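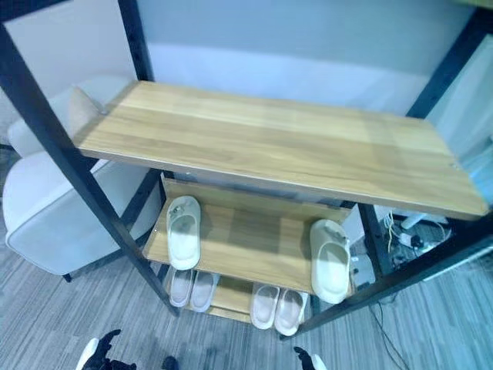
Three wooden shelves on a black metal frame, the top one bare.

Signs, and what to do with them

Taras Karpenko has been running the Friday circle at Clollby for long enough to have heard every kind of feather story. White feather on the doorstep, white feather in the car, white feather in a sandwich (that one was a complaint to the café as much as a message). He listens to all of them with the same patient face, and then he asks what you were thinking about just before you found it.

It's an annoying question. Most of us weren't thinking about anything, or we were thinking about parking. But his view, which he set out at some length in March while the tea went cold, is that a sign with no question behind it is just a bit of bird. If you want guidance, he says, you have to go to the trouble of asking for some.

So this month we're trying it his way. Each evening, sit down for four minutes, without your phone, and put one plain question to whoever you believe is listening. Guardian angel, grandmother, the universe at large. Keep it small. "Should I ring my sister?" will get you further than "What is my purpose?", and your sister may be easier to reach. Write the question down, then forget about it and do the washing-up.

Anything that strikes you the next day goes on the same page, whether it's a song, a dream or a stranger's remark at the bus stop. Please resist the urge to interpret it on the spot. I lasted two evenings before deciding that a van marked Negi was a personal instruction, and I still couldn't tell you to do what.

Bring your pages on Friday if you'd like to share them. Nothing will be read aloud without permission, and there will be no marks out of ten. The Jeltow group is joining us for this one, so we have set out 30 chairs and would be grateful if the early arrivals didn't put coats on half of them. Doors are open from seven, and the side entrance is the one that works.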